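The Coat

1. Morning

By September the workshop in Pleltport was too cold for her hands, so Ataahua Waaka took the gripper home in a shopping bag and finished it in the bedroom.

She had built it through the summer with parts from the Hestell market and a set of drawings by an old engineer called Lindqvist. The arms were black plastic. The first pads had been gray and slippery, and they dropped everything softer than a spoon. The blue ones held better. She had paid 50 for them, and she still thought about this price when she washed the dishes.

Her aunt's coat was the test. The people at the shared shop in Tutden wanted a tool that could learn to fold clothes, and for this somebody had to fold clothes with the tool in the hand, again and again, while it remembered. Ataahua had promised 500 folds. In her notebook she was at 293.

She spread the coat on the bed and pulled the sleeves out to the sides.

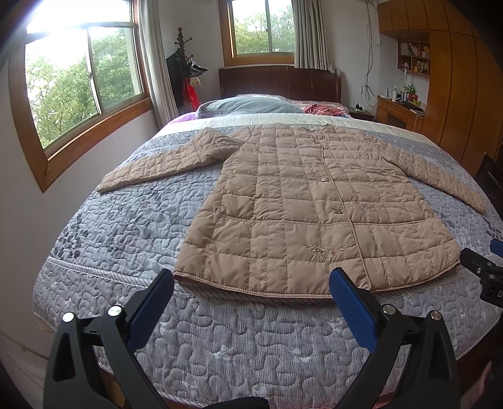 "You begin with the sleeve," her aunt said from the kitchen. She could not see the bed from there, but she knew. "Always the sleeve, then the side."

"I know, Auntie."

"You know, but you start with the bottom."

It was true. Ataahua closed the fingers on a cuff and lifted. The cloth was thick, and the fingers opened a little under the weight. She pressed harder and brought the sleeve over the front. It stayed for a moment, then it slid back slowly, like a cat that doesn't want to be held.

She wrote nothing in the notebook. A fold that comes open was not a fold – this was her own rule, and she was sorry now that she had made it.

After more than 4 hours her wrist was hurting. She changed to the left hand, which was worse at everything, and in the shop they had told her that bad folds were also useful. She didn't believe them completely. She pressed a blue pad down near the quilted edge and pulled it toward her.
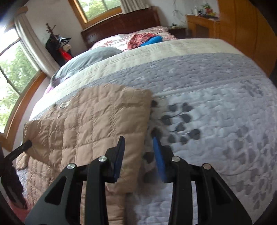
2. Evening

Her aunt came in with tea and looked at the bed for a long time.

"Give me this thing," she said.

She held the tool like a pair of kitchen tongs, far from her body. She started with the sleeve.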